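Progress report no. 2, Prudton Robotics Club
To: Orkgate Fund, small grants desk
Saturday, April 13, 2019

Quick one this time, sorry. Regional entry forms are due and everything is happening in the same week. Numbers first, then what's done, then what isn't.

**Money**

- Grant received: $1,033
- Spent to date: $556
- Still to come out of it: entry fee for the Tunstall meet, van fuel, spare finger pads
- No overspend on any line. Receipts are in the shared folder, sorted by month. The February ones were scanned crooked but you can read the totals

One change from the budget we sent you. The line for a second practice mat got moved to pads and screws, because pads are what we go through. If that needs a form please send it and we'll fill it in.

**Where we are**

16 students signed up, same as last report. Two age groups, mixed for practice nights. The older ones want to go straight to the two-handed tasks and mostly they're allowed to.

Since the last report:

- pick and place with one gripper: done, everybody signed off
- two grippers at once: in progress, see below
- written log for each session: started, patchy
- judging sheet for the Tuvside round: drafted, needs another look
- demo for parents: moved, no new date yet

The task for the Tuvside round is called Market Table. Teams work with real fruit and vegetables of different sizes, on a soft uneven surface, and have to pick up, move and sort onto plates without dropping or bruising. Two hand-held grippers, one each side. Points off for marks on the skin, more points off for a drop. A clean handoff from one gripper to the other earns extra.

We've stopped practicing with foam blocks. They were fine for the first few weeks but every block feels the same and the students got lazy about how hard they squeezed. Real produce fixed that fast. Small round things are the worst, they roll off as soon as one finger touches before the other. Long things are ok to grab but they swing if you take them too near one end.

Current practice setup, carrot already plated in both:

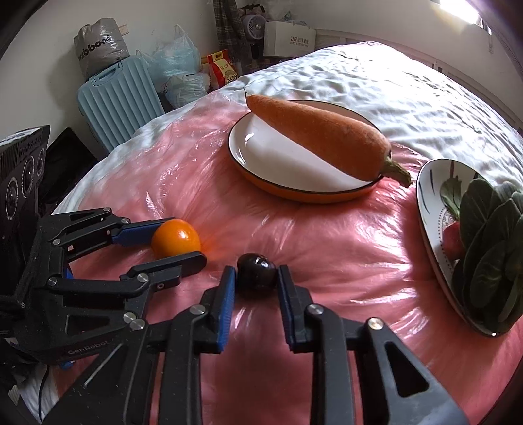
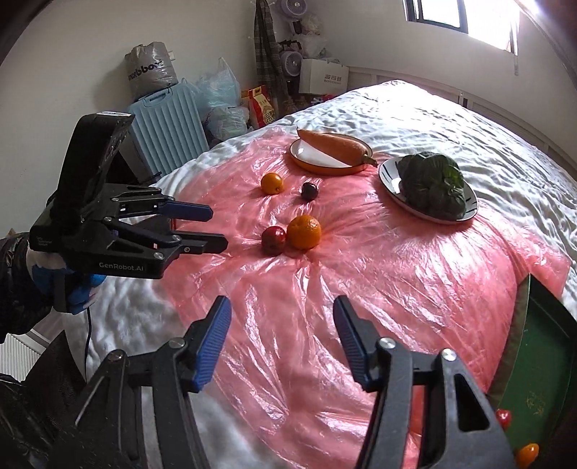

What we've changed in the way we run it:

1. Small items first. Students used to leave them till last and run out of time.
2. Left and right swap halfway through. Some were only ever working one side.
3. The person on the left calls the move out loud. Cuts down on the two tools bumping. Not completely.
4. No re-grabs in the air. If it slips, let it go down and start over.
5. Every dropped item gets looked at and written up, even when there isnt a mark on it.

Leafy stuff is its own problem. Grab the leaves and you tear them, grab low and the plate slides. One pair has been steadying the plate with the second tool while the first one lifts. Rules don't say you can't. We've written to the Tuvside organizers to ask and haven't heard back. If the answer's no we lose that method and go back to slow and low.

**Problems**

Pads. They pick up juice and then they slip, so there's now a wipe-down between turns. Costs us time but the grip is a lot more even. We also had pads put on upside down twice, so the instructions by the sink got rewritten.

Screws work loose over a long session. Checking them is on the opening list now, and on the closing list too. A loose pivot feels like bad technique to a student and they get upset about it, so better to catch it early.

Attendance dipped over the break. Back up now.

The log. We promised you a full written record and what we have is about half that. Good notes from some sessions, one line from others ("went ok"). We're trying a one-page sheet with boxes for item, side, result and what happened. Will send you the filled ones with the next report, good or bad.

Food waste, since you asked last time. Anything that's still in good shape goes home with whoever wants it, after washing. Bruised fruit gets used again for practice until it's too soft to hold, then compost. We buy small amounts and it hasn't been a big cost.

**Next**

- finish the two-gripper sign-offs
- timed runs, full task, with someone from outside the club judging
- settle the plate question with Tuvside
- pick teams for Tunstall. Every student gets a run at one event or the other, that was in the application and it stands
- new date for the parents' demo

**What we need from you**

An answer on moving the mat money. Also whether travel to Tunstall can be paid before the trip or only claimed after, becuase that decides if we book the van now or wait. We'd like to book now, the price goes up closer to the day.

And would you like your name on the team shirts? Printer needs the artwork and we only have a small fuzzy copy of your logo. A bigger file would be great. Plain lettering is fine too if you'd prefer that.

Photos for your newsletter: pick either from this report. Please credit the club and leave student names out, same as before.

Next report will come after the Tuvside round with the score sheets attached.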